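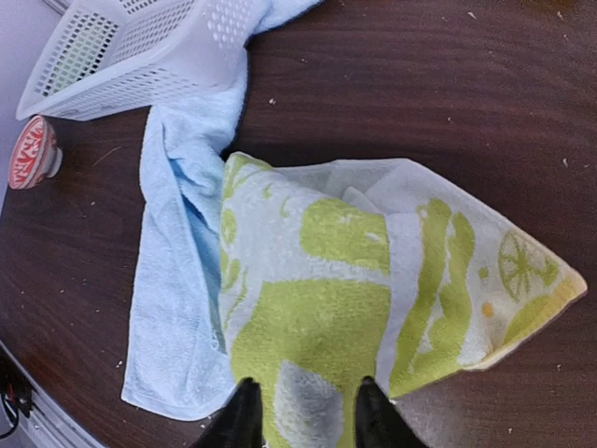
Lovely Padilla 在问题单里写道，夹爪读数卡住之后手臂还会继续走，那这批毛巾数据到底能不能拿来训练，至少应该在说明文件最前面讲清楚。

下面先回答这个问题，再写数据集本身。

Prernent 桌面整理数据集，说明文件
维护：Brikidell 操作组
本页更新：08/06/2025

已知故障（使用前请读）

全集 1000 条记录，其中 324 条带有 fault 标记。带标记的记录没有删除，放在 flagged 目录下，默认的加载脚本不会读取。做模仿学习请只用 clean 目录；做故障检测或者恢复策略，可以两边都用。

故障现象：夹爪闭合到毛巾上以后，控制板返回的开合值停在闭合前的最后一个数，不再更新，同时关节侧的数据一切正常。上位程序看到开合值没有变化，认为夹爪还没夹到东西，于是继续加大闭合指令，直到电流保护动作。保护动作后夹爪断电，手指靠减速器的阻力停在原处，手臂则按原来的轨迹走完。从动作曲线上看，这类记录很像一次正常的抓取，只看关节数据分辨不出来。

324 条里有 246 条触发了电流保护，其余的在保护动作之前由操作员按下了急停。两类在 fault_type 字段中分别记为 overcurrent 和 estop。

原因

夹爪控制板用的是 Merex 固件。该固件在总线繁忙时会丢弃状态帧，丢帧后不报错，也不清空缓存，而是重复发送旧值，时间戳却照常递增。我们的检查程序只看时间戳是否连续，所以采集期间没有报警。两条手臂同时动作时总线负载最高，单臂任务里没有复现过。

毛巾比硬物更容易引出这个问题。夹硬物时手指很快停住，电流上升陡，旧的保护阈值来得及动作；夹毛圈布时手指一路压缩布料，电流爬升慢，从读数卡住到保护动作之间的时间长得多。

安全方面

采集期间没有人员受伤，有一副手指垫片因长时间受压变形，已更换。需要注意的是急停之后的状态：夹爪断电不等于松开。处理卡住的布料时，先确认两条手臂都已断电，再手动反转减速器放松手指，不要直接拉扯布料。布料突然脱出时，手指会回弹。

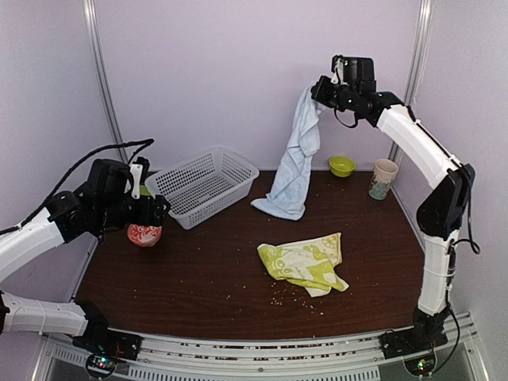
Judit Lengyel 看过初稿后回复说，光写阈值不够，应该写明双臂任务里一侧停机时另一侧怎么办，她那边复现时就是右臂停了，左臂还举着杯子继续走。

这一条已经补上。旧版程序中两条手臂的保护互相独立，一侧保护动作，另一侧不知道。新版改为联动：任意一侧进入保护，另一侧在当前位置保持，夹爪维持原有的力，等待操作员确认。没有采用自动松开，是考虑到手上可能有易碎的杯子。

修改内容

固件侧：状态帧加入序号，丢帧时序号不连续，上位程序可以直接判断。
程序侧：开合值连续不变而电流持续上升时，停止加大闭合指令。
保护阈值：布料任务和硬物任务分开设置，写在 config 目录的任务文件里，不再共用默认值。
检查程序：除时间戳外，增加序号和数值重复两项检查。

所有记录已用新的检查程序重跑一遍，fault 标记即由此而来。Borislav Vasić 对标记结果做了人工抽查，意见不一致的几条按从严处理，归入 flagged。

场景与任务

两条机械臂安装在桌子前沿的铝型材导轨上，工作面为深棕色木纹桌面，后方和两侧有围板。桌上物品包括毛巾、杯子、小碗和一只带孔的白色塑料篮。任务指令为自然语言，常见的有“把毛巾拿出来铺平”“把红杯子放到篮子旁边”“对折白毛巾”。物品的初始位置由操作员随手摆放，没有固定模板。

桌面在各条记录之间不做清扫，会有碎屑。做背景差分的用户请自行处理，我们不打算为此补采。

视角有固定相机和腕部相机两种。腕部相机离手指近，布料在指间堆起时会挡住一部分视野，判断夹持状态时建议结合电流曲线，不要单独依赖图像。白毛巾的折叠任务尤其如此，手指夹住的往往只是靠近折边的一小撮布，
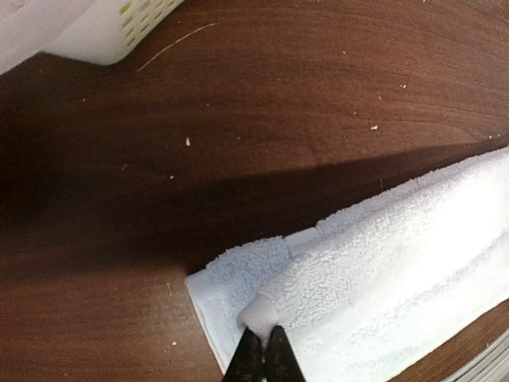 从电流上看与夹空的差别也不大。我们试过只用图像给这类记录补标夹持成败，两位标注员的结果出入较多，最后放弃，grasp_success 字段在折叠任务中一律留空。留空表示未标注，请勿当作失败处理。

字段

joint_pos、joint_vel：关节位置和速度，左右臂分开存放。
gripper_raw：控制板返回的原始开合值，含重复的旧值，未作修补。
gripper_current：夹爪电流，取自驱动器，不经过控制板状态帧，故障期间仍然可信。
fault_type：overcurrent、estop 或空。
fault_start：开合值开始重复的时刻。这个时刻是事后推算的，读数本来就静止的片段可能推算得偏早。
instruction：任务指令原文，未统一措辞。

尚未解决

腕部线缆在手臂抬高时会拉紧，少数记录中出现短暂的图像中断，与上述故障无关，目前没有单独标记。Vlasta Grgić 正在 Mladenović 车间试一种新的走线，预计 September（九月）的版本会换上，换线前后的记录将分目录存放。

旧固件的设备请不要直接运行本仓库的双臂回放脚本。回放脚本默认读取状态帧序号，读不到时会退回旧的判断方式，只在终端打印一行警告。下一版会改为直接退出。

问题请提交到仓库的问题单，附上固件版本和对应记录的编号。涉及急停或人员安全的，请同时写信给 Vlasta Ionescu。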